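Unit 6: Choosing a wrist camera, or, why the arm missed

Bring your own notebook. The lab tablets are for running trials, and the last section used them to stream a soccer match.

## What we're comparing

Two small cameras, both mounted at the wrist, both pointed at whatever the gripper is supposed to be doing. The Rilov has the wider lens. The Texier has the better exposure control and a manual translated by someone who had clearly never met a camera. The controller is the Zillen for both, so please don't blame the controller. You'll want to.

Nii Adjei runs the morning bench and Jad Geagea runs the afternoon one. They disagree about which camera is better and will each try to recruit you. Write down what you measured before you talk to either.

## Procedure

1. Mount the camera and run the calibration routine. If the routine says "OK" in under a second, it did nothing. Run it again.
2. Move the arm to the start pose. Don't straighten the wrist to make the picture look nice. A tilted view is what the policy will get on the day, and you should learn to read one.
3. Run 56 trials per camera. Log every miss, including the embarrassing ones.
4. Swap cameras, recalibrate, repeat.

Save your logs under your bench number. Last term someone saved theirs as "final_final" and so did someone else.

## Things that fool a wrist view

**Shadows.** A soft shadow on a pale table has no real edge, but a segmentation model is an optimist and will find one. Jad's first detector spent an afternoon trying to pick one up.

**Shiny metal.** Stainless steel shows you everything in the room except its own shape. The bright streaks inside a bowl are reflections, and they slide around when the camera moves. Depth estimates in there are mostly fiction.

**Partial objects.** At close range you rarely get the whole thing. You get an arc of rim and have to work out the rest.
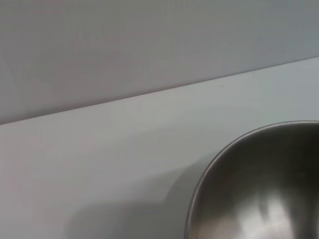 Fitting a circle to a short arc is easy to do and easy to do badly. A small error along the rim becomes a large error at the center, and the center is where most of you will tell the arm to go. Report your fit residual along with your radius. A radius alone tells me only that your code ran.

**Specks.** Crumbs, dust, marks on the table. Set a minimum blob size, and put the number in your report so I can argue with it.

## To hand in

- Miss log for both cameras
- One plot of center error against visible arc length, axes labeled, units included
- A paragraph saying which camera you'd buy with your own money

The Cistetti gripper stays on the bench at the end of the session. It is asset number 3724 and I have signed for it. Reports are due Sunday night, before midnight by the server's clock.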